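Print this thread | E-mail this thread

Refinishing a honey-colored tabletop, oil or poly?

lsorensen_shop
So I finally got the old finish off my kitchen table (90 grit, two evenings, my arms are dead) and now I can't decide. My neighbor swears by Merkis hardwax oil. My brother-in-law says wipe-on poly and never think about it again. We eat on it every day and the kids do homework on it. I love the warm color and don't want it to go orange on me!

merganser5
Poly. Four thin coats, sand lightly between. I did mine in May and it still looks brand new. Oil is pretty for five weeks and then you get cup rings.

kvillca
Gotta disagree with merganser5. Cup rings in oil you can rub out in ten minutes. Scratch through poly and you're stripping the whole top again, ask me how I know. I had poly on a bench for years and the front corner just kept peeling.
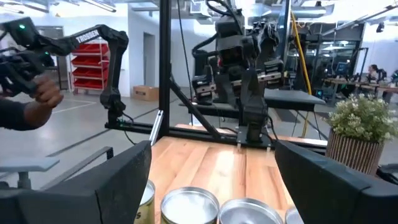 Rorgate, December 13, 2020

Okay, update from me (lsorensen_shop again), since a few of you asked what color we're talking about. Warm honey, with the grain running the long way. I've got silver tins all over the house now, I save every one for mixing. I did test patches on the underside last night, Merkis on one end and poly on the other, and to my eye the poly went yellower.

merganser5
Did you use water-based? Oil-based poly ambers, water-based mostly doesn't. You're comparing the wrong stuff.

lsorensen_shop
Oh shoot. Oil-based. Okay, third patch tonight I guess!

kvillca
Water-based looks like plastic wrap to me, but it's your table. Whatever you pick, wait the full cure before you let the kids at it with markers.

Comments (3)

dot_in_notton: Same argument at my house. We went with a tablecloth.

Latrice Sorensen: Third patch is on. I kind of like it, sorry Kevin.

Kevin Villca: I'll live. Post it when it's done.

Related threads
Lucero orbital sander leaves swirls
Getting candle wax out of bare pine
Breadboard ends: glue or no glue?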